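Magalhães Cove moorings and logbooks: progress report to the Lelum Fund, end of season

Hello again from the cove! I promised you this in March and it's now April, so apologies. The wind took our internet dish round to face the hill and it was a while before I could climb up and turn it back.

The short version is that the new visitor mooring is in, the landing steps are mostly done, and the old harbor logbooks are getting scanned faster than I'd dared to put in the application. The money has held up too, apart from the chain, which I'll come to.

The mooring

The Clerero brought the block down with the spring stores and lowered it for us on a flat calm morning (I'd been bracing for a week of waiting, so I was grinning like a fool on the jetty). It sits in good mud off the north side of the cove, well clear of the kelp, and it has already held a heavy steel ketch through a proper gale. Her crew slept ashore that night, but they needn't have.

We used to send yachts round to anchor under the cliffs, where the holding is poor and you get the gusts straight down off the glacier. Now I can answer on the radio and tell them to come right in and pick up the orange buoy. You can hear how pleased they are.

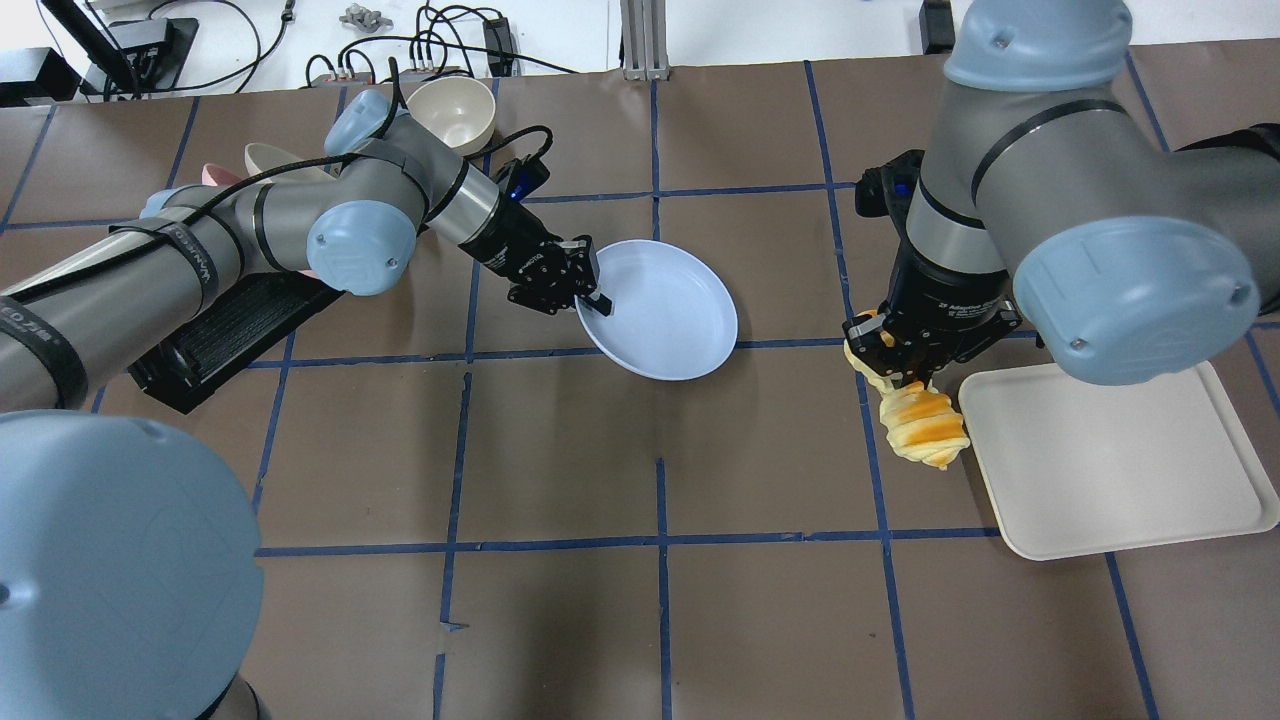
Lelum did ask, in the last call, whether one mooring would be enough if the smaller charter boats keep coming, and whether we ought to be taking bookings for it. I've thought about that a lot since. I'd still rather keep it first come, first served for another season. Boats down here can't keep to a date, and I don't want to be turning away a tired crew at dusk for the sake of one that's stuck three days north with a torn genoa. Two boats wanted it on the same afternoon just once, and the second one rafted up alongside and stayed for supper.

The landing steps

Slower going. The bottom steps are under water at high tide, so I could only work on them for a short stretch each day, and then the fur seals moved in and I had to stop altogether until the pups were old enough to shift. The upper flight is finished and has a handrail. The lower flight has its frame in place and needs treads. The lumber is stacked in the boat shed with a tarp over it, and I'd like to get it all down before the frost gets into the ground.

One change from the plan: I moved the top landing a little to the east so that people come up onto the gravel and stay off the tussac. It didn't cost anything extra, only some digging.

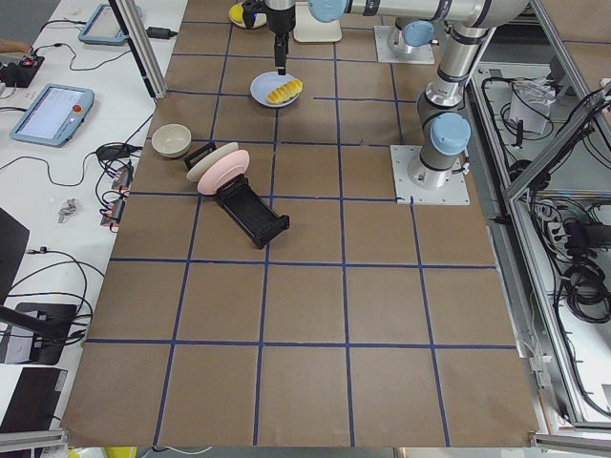 The logbooks

This is the part I love, so forgive me if I run on. The harbor kept a log of every vessel that called, and the books have been sitting in the radio room cupboard getting damper every winter. We've now scanned over 2,000 pages. The early ones are all business (ship, master, coal, water, gone) and then you get a harbormaster with time on his hands and it's suddenly full of weather and gossip and a long quarrel with somebody's dog.

The best find so far is the Brokodska. We knew she'd been here, because her name is painted on the rocks by the stream, but there was no date for her at all. She's in the log! She came in under jury rig, stayed most of a winter, and left with a new mast cut down from a whale catcher's spar. The entry goes on for pages and I've copied it out in full for the archive folder.

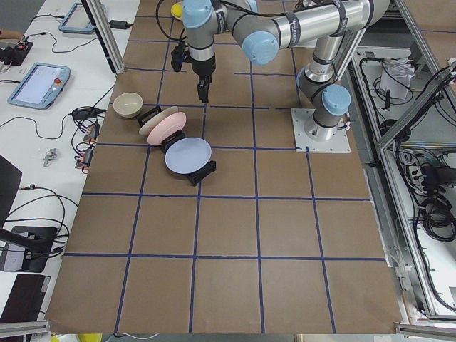
Blue tape grid on brown paper, with an arm at the right.

A couple of the books have pages stuck together and I've left those alone. They need someone who knows what they're doing, and I'd like to send them north on the Clerero's next run if you're happy with that. They'd travel in the dry locker.

Money

We've spent $3,740 of the logbook budget, mostly on the scanner, the dehumidifier and archive boxes. The mooring chain came in higher than quoted after the supplier changed the grade, and I covered the difference out of the contingency line. Receipts are in the shared folder, a bit crumpled, with 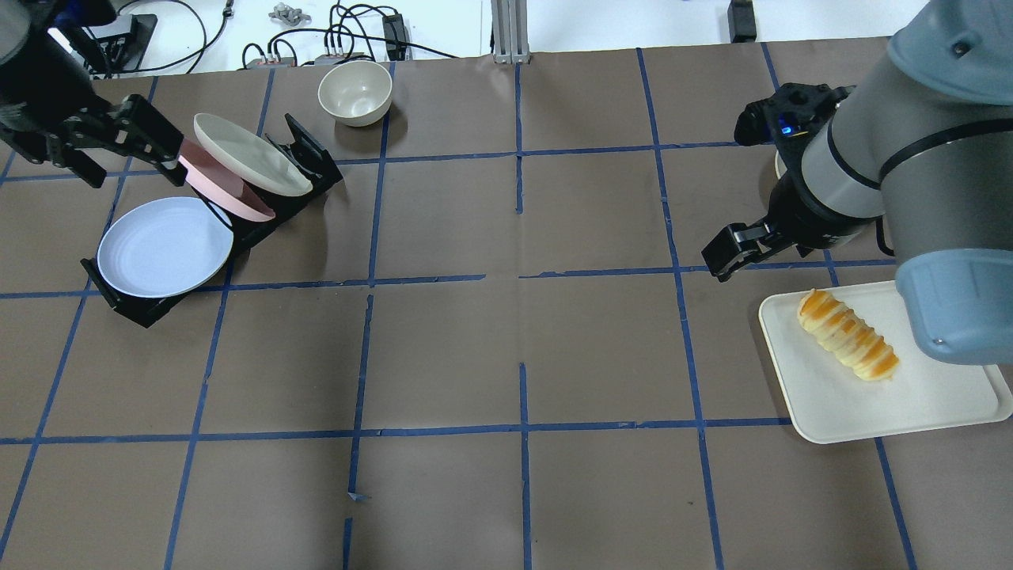
my notes on the back of each one where the print has faded. The only one missing is for the shackles, and I've written to ask for a copy.

Still to do before winter

Treads on the lower steps. Lift the buoy and swap it for the winter marker, so the ice doesn't carry it off. Finish scanning the green-spined books, and start the list of vessel names so that people can search it. I've had two families write to ask about grandparents who sailed through here, and I'd love to be able to give them a proper answer.

Could you let me know about sending the stuck books north? The Clerero needs to know what she's carrying before she leaves, and radio is better than email this month. I'm usually in the office by eight in the morning.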